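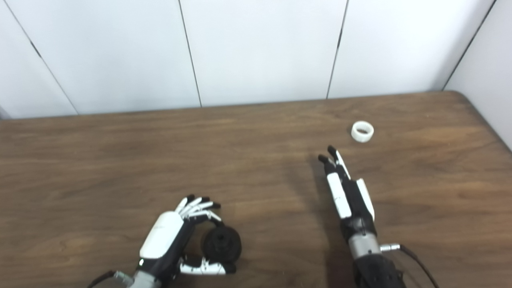 Chaminda Gamage wrote to me after my last post to say that he'd oiled his table three times, followed every word on the tin, and still ended up with something that grabbed his sleeves whenever he leaned on it. What had he done wrong, and did he have to sand the whole lot off and start again?

No, Chaminda, you didn't have to start again, and I'm glad you asked before you got the sander out. Sticky oil is the commonest thing I get letters about, and I've made a sticky table myself (two, if you count the one in the hall). So I've written out the whole job from bare wood to finished top, with the rescue for sticky ones near the end.

I'm talking about a plain brown wooden top, the sort with wavy grain running along its length, kept to a soft sheen. If you want a shine you can see your face in, you need varnish and a different page. I like oil for a table that gets used. You can patch it, you can top it up on a wet afternoon, and it never peels.

What you need

A tin of hardwax oil. I use Colow in the satin, though the matt is good too if you've got a big window and hate glare. A small tin does a normal table with plenty left over.

Sandpaper in 120, 180 and 240 grit. Cirkuren discs if you've got a round sander, and the ordinary sheets wrapped round a cork block if you haven't. I did my first table entirely by hand, and apart from sore shoulders it came out just as well.

Cotton rags, and more of them than you think. Old T-shirts are perfect with the seams cut off. Old towels are hopeless, they leave fluff everywhere and you'll be picking it out with tweezers.

A white nylon pad for working the oil in. A vacuum cleaner with a brush end. A dust mask, gloves, and a metal bucket of water that you'll leave outside the back door.

Clear the table and look at it properly

Take everything off, including the little things that live there so long you stop seeing them. Then get your eye down low at one end and look along the top towards the light. You'll see every ring, dent and dribble that you couldn't see standing up. I mark the bad ones with a pencil, very lightly.

Pull the table away from the wall if you possibly can. The back edge is always the bit people skimp on, and then one day they move house and there it is, a stripe of a different colour! If your table is jammed into a corner with no chance of shifting it, put low-tack tape along the bottom of the wall and tuck some paper behind it. White walls show oily thumbprints beautifully, as I can tell you from my own dining room.

Wash it first. Warm water, a small drop of washing-up liquid, a cloth wrung nearly dry, and then a second wipe with clean water. Leave it overnight. If you sand over old grease you just rub it further in.

Sanding

Start with the 120, always going with the grain. Don't press. Let the paper do it, and change the sheet when it stops biting. You're trying to get the top to one even colour, and old patches of finish will show up as darker or shinier islands until they've gone.

Go gently at the corners. A rounded corner is very easy to flatten, especially with a machine, and once it has a flat on it your fingers will find it every single day. I do the corners and the edge by hand with the paper folded in three, following the curve round in one go.

Vacuum, then do the same again with the 180. Vacuum again. Then wipe the whole top with a barely damp cloth and let it dry for an hour. The surface will go slightly furry, which alarms people. It's only the loose fibres standing up, and a light pass with the 240 takes them off.

Stop at 240. I know it's tempting to carry on -- it feels so lovely -- but if you polish the wood too much the oil sits on top and can't soak in. That's one way to a sticky table, and from what Chaminda told me about his 400 paper I suspect it's where his trouble began.

One warning about veneer. If the grain on the top doesn't carry on over the end, you may only have a thin skin of real wood, so leave the 120 in the drawer, use the 180 by hand and stop early. If it's a printed pattern, put the tin away altogether. Oil has nowhere to go on that.

The first coat

Pick a dry day and have a window open. Stir the tin with a flat stick, right down to the bottom, for a good couple of minutes. The satin stuff settles and if you skip this you get gloss at the top of the tin and porridge at the bottom. Don't shake it.

Tip a small puddle onto the wood, no bigger than a jam jar lid, and push it out with the white pad. Work it along the grain until it's as thin as you can get it, then another puddle, and so on down the table. The colour will deepen straight away and the pattern comes up in all its streaky glory. It's my favourite bit and I usually shout for someone to come and look.

Now leave it for ten minutes. Make a cup of tea but don't wander off.

Come back with a clean rag and wipe it all off. Yes, all of it! Whatever the wood wants it has already taken. Rub until the rag slides and comes away almost clean, and then go round the edge, where it likes to collect in a bead underneath. Run a gloved finger along the underside to check.

Let that dry overnight. My tin says eight hours, but my dining room is cold and I give it until the next evening.

The second coat, and maybe a third

Rub over very lightly with a used bit of 240, vacuum, and repeat the whole thing with half the oil. You'll be surprised how little it takes. Wipe off again, just as thoroughly.

Most tables are done at two. I give a third only to kitchen tables, or to wood that has gone dull in patches by the next morning. If it looks even, leave it be.

After that, be kind to it. Light use after a day or two, no hot mugs or wet glasses for a fortnight, and no tablecloth during that time either. Small things left standing on a fresh top will leave a mark, and anything with a narrow rim is the worst, as you get a perfect little circle.

The rags

Please don't skip this part. Rags with oil on them can heat up and catch fire by themselves, even hours later in a bin. Drop each one in that bucket of water as you finish with it, then spread them out flat outdoors to dry hard before you throw them away. Never leave them in a heap.

Rescuing a sticky one

If it's only a day or so old, put a little fresh oil on, spread it with the white pad, and give it a few minutes. The new oil softens the old. Then wipe it all off hard with dry rags, and keep changing them. It's tiring but it works more often than not.

If it's been sticky for a week or more, try white spirit on a rag, in small areas, with the window open and your gloves on. Leave it overnight and feel it again in the morning. Only if it's still tacky would I go back to the 180, and even then you just need to take off the gummy layer.

Sunil Khan left a comment on the old page asking if he could go over a sticky top with wax to hide it. You can, but you'll have a sticky table with wax on it.

Keeping it nice

Wipe with a damp cloth and dry it straight after. Skip the spray polish. I do a thin top-up coat every March, when the heating goes down and I can have the windows open, and that takes me less than an hour including the tea. Pale rings can usually be rubbed out with a dab of oil on the white pad, and deeper ones want a touch of 240 first. Feather it outwards a bit so you don't get an obvious patch, and wipe off the extra as usual.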